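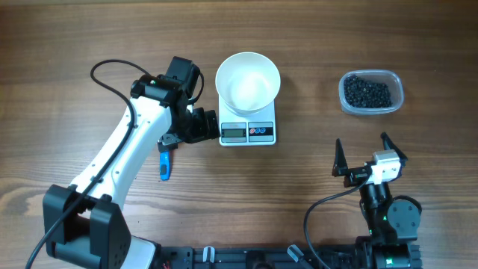 白碗上秤，黑色小豆装在半透明的盒子里

Wallico 带盖陶制豆锅（型号 1802）

品牌：Wallico
生产：Grandon 陶厂，Bredosport
型号：1802
容量：2升
售价：535元，含盖，不含豆
颜色：炭灰、米白（米白暂缺）
库存状态：炭灰有货
适用热源：燃气灶、电陶炉、烤箱
不适用：电磁炉、微波炉、急脾气

产品介绍

这是一口专门煮豆子的锅。它当然也能炖别的，但我们试着用它煮过面，面坨在锅底的样子让人不太愿意提起，所以还是写“豆锅”比较老实。

锅身是粗陶，肚子圆，口收得窄，盖子厚得像是怕豆子跑出来。窄口的好处是水分散得慢，小火煨上一下午，中途添水的次数很少。窄口的坏处是洗的时候手大的人会比较痛苦。厂里的回复是“可以用长柄刷”，我们转述给您，刷子请自备。

内壁施的是 Vashisht 釉，一种偏哑光的深色釉，看着旧，买来第一天就看着旧，因此用了几年以后看上去也没什么变化。外壁下半截不上釉，烧过几次之后底部会发黑。发黑是正常现象，有顾客把它磨回了原色，寄来照片问我们怎么保养，我们只好说已经不用保养了，接着用就行。

为什么要为豆子单买一口锅

不买也行。家里的不锈钢汤锅一样能把豆子煮熟，高压锅更快，快到您还没想好配什么饭。我们卖这口锅，是因为陶锅升温慢、降温也慢，关火之后锅里还会继续小小地冒一阵泡，豆皮不容易破，豆心倒是绵的。黑豆、红豆、小扁豆都适合，鹰嘴豆也可以，只是要更有耐心一些。

另外有一点不太好意思写进卖点：这口锅端上桌比较好看。很多顾客买它的真正理由大概就在这里，我们不追究。

第一次使用

新锅请先用清水冲洗，不要用洗洁精。粗陶会吸味道，第一锅就吸进柠檬香型的话，后面几锅您都会想起这件事。

冲洗后装满淘米水，小火煮开，关火放凉，倒掉，晾干。有人喜欢用稀粥来开锅，效果相同，只是粥不太好喝，别招待客人。

淘米水煮开的过程中，锅壁可能渗出细小的水珠，个别锅会有一点土腥味，煮过两三次就没有了。如果一直往下滴水，请把火关掉，给客服写信，那属于质量问题，我们换。

煮豆的基本做法

豆子先称重。用量杯也可以，但不同的豆子大小差得远，一杯小黑豆和一杯大芸豆完全是两种分量，食谱上写“一杯”的人往往自己也没想清楚是哪种杯。干豆放进碗里称，记得先把碗的重量去掉。忘记去皮重的那锅，通常会显得汤特别多。

顺手把豆子摊开拣一遍，小石子和瘪豆都拿走。牙科诊所我们没有合作，没法给折扣。

泡豆，陈豆可以泡到16小时，新豆过夜就够。夏天请放进冰箱，尤其是7月，放在台面上的泡豆水会自己长出一些想法，闻一下就知道了。

泡好的豆子沥干入锅，加冷水没过豆面两指。放一片月桂叶或者半个洋葱都行，什么都不放也行。盖上盖子，开小火，慢慢加热到微微冒泡，然后维持在那个状态。火候大致以能听见锅里有人小声说话为准，像在吵架就是火大了。

盐什么时候放，这件事吵了很多年。我们自己是在豆子变软以后放，同事里也有从一开始就放的，两边煮出来的豆子都吃得下。番茄、醋这类酸的东西请务必留到最后，放早了豆皮会变硬，再煮到天黑也难挽回。

煮好后不要急着倒出来，连汤放在锅里凉一阵，味道会往豆子里走。豆汤别倒，可以煮饭、煮面（用别的锅），也可以冻起来，然后在冷冻室最里面忘掉它，大家都是这样做的。

清洗与存放

等锅完全凉了再洗。热锅碰冷水会裂，裂的时候声音很清脆，听过一次的人都印象深刻。

温水加软刷即可，粘底的话泡一会儿再刷。不要用钢丝球，也不要放进洗碗机。洗碗机本身没有问题，问题出在锅放进去以后会和盘子互相敲。

洗完倒扣晾干，彻底干透再收。存放时盖子反过来放，或者在盖和锅之间垫一张厨房纸，留一点缝通气。盖得太严实，下次打开会有股地窖味，用淘米水再煮一回就好。

规格补充

锅耳：两侧各一个，与锅身连体，会烫，请戴手套
盖钮：圆形，无透气孔，盖沿留有小缺口
内壁：Vashisht 釉
外壁：上半截施釉，下半截素陶
包装：纸箱加碎纸，碎纸数量相当可观，请在没有猫的房间里拆
随附：中文说明一张，内容与本页差不多，少几句闲话

手工拉坯，每口锅的高矮、釉色深浅都有一点出入。您收到的那口与朋友家那口不一样高，属于正常。盖子是与锅身配对烧的，混着用会晃，请不要在两口锅之间交换。

常见问题

能直接放在燃气灶上吗？
能。请从小火开始，炉架不稳的话垫一块导热板。空锅不要上火，锅和人一样，里面什么都没有的时候不宜加热。

能不能放冰箱？
煮好的豆子凉透后可以连锅冷藏。从冰箱拿出来要先回到室温再加热，着急的话请把豆子倒进别的锅。

煮了很久豆子还是硬的，是锅的问题吗？
多半是豆子的问题。在橱柜里住了好几年的豆子，煮成什么样要看它的心情。也可能是水太硬，加一小撮小苏打试试，别加多，多了豆子会有肥皂味。

2升够几个人吃？
看配什么。当主菜，一家人一顿；当配菜，能吃到有人提出意见。豆子泡后会涨，干豆请不要装过锅的三分之一。

有更大的吗？
Grandon 说窑里放得下，搬的人不太愿意。目前没有。

锅底发黑、釉面有细纹，还能用吗？
能。细纹是釉面自然开片，煮几次米汤之后会慢慢不显眼。手指摸得到、有水渗出来的，才是裂。

电磁炉真的不行吗？
真的不行。垫导磁片的做法我们试过，导磁片热得很快，锅底受热不匀，最后两样都不太好用。

配送与退换

下单后从 Bredosport 的仓库发出。炭灰色现货，米白色的下一窑预计1月18日出，窑这种东西不太看日历，到货以页面显示为准。

收到请当面或当天拆箱，敲一下锅沿，声音清亮就没事，声音发闷的请检查有没有裂。运输破损请拍照发给客服，补发一口，碎的那口不用寄回来，垫花盆底很合适。

没有上过火的锅可以退，运费由买家承担。煮过豆子的锅不能退，洗得再干净我们也闻得出来。

相关商品

Wallico 长柄锅刷
Wallico 软木锅垫，单片
Wallico 棉线隔热手套，左右手可互换
Grandon 小陶碗，米白，单只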